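From: Áine Moriarty
To: Costello Valley landowners list
Date: December 5, 2019
Subject: Re: Fence line and the lower pasture at Linitz

On Tuesday you wrote:
> We drove out to look at the Linitz place again and my husband is ready
> to sign. 205 acres, and the listing says "creek access." Does anyone know
> if the water goes with it? And is the road plowed past the Revport turnoff?

Hi there, and welcome (almost)! We bought the parcel just north of Linitz 13 years ago, so I can help with some of this.

Creek access and water rights are two separate things, so ask the seller for the paperwork before you sign anything. Our own right only covers the upper ditch, and it took us until September of our second year to get the name changed on it.

The county plows to the Revport turnoff and stops. After that it's 7 miles of private road, and five of us split the bill. Soter Road is shorter on the map – don't try it before May.

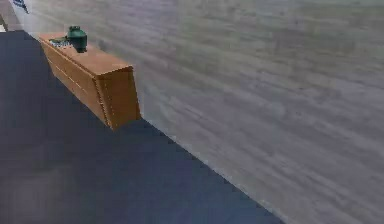 Gray floor, computer rendering

The fence along the lower pasture sits inside the real line, by the way. Get a survey. The old owner and my father-in-law shook hands on it and I don't think anything was ever written down.

If you're coming out again before Christmas, give us a call and I'll put the coffee on. Bring chains!

Áine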